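Ilton Hearing Room Kit

We put this kit together for town offices, school boards and small state agencies that hold public meetings and want people at home to follow along. It started with one select board in Vermont that was tired of neighbors missing budget votes because the roads were bad, and it has grown into our favorite thing to build!

The kit comes in two rolling cases. Inside are the Fujimoto table mics, a mixer, a speech timer with a big green-yellow-red light, and a recorder that saves every session to a plain audio file your clerk can post the same night. Cables are labeled at both ends (we love a labeled cable). Setup takes 30 minutes the first time and gets faster.

The Turinside captioning box plugs in between the mixer and the screen. It puts spoken words up in large type, and you can load it with local names ahead of time so it spells your roads and your reform bills correctly. The word list holds 2,512 entries, plenty for a full legislative session plus the street map.

Base kit: $1,620
Captioning box, added: $600
Weight, both cases: see the packing sheet

Spare foam covers, batteries and light bulbs are kept in stock, and they all fit the older kits too. 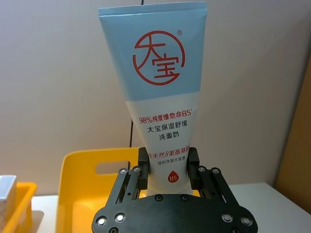
Page last changed: December
The recorder now names its files by meeting and agenda item, which clerks had been asking us for. Older recorders can get the same update from a memory card, free of charge. Send us your kit number and we'll mail one out.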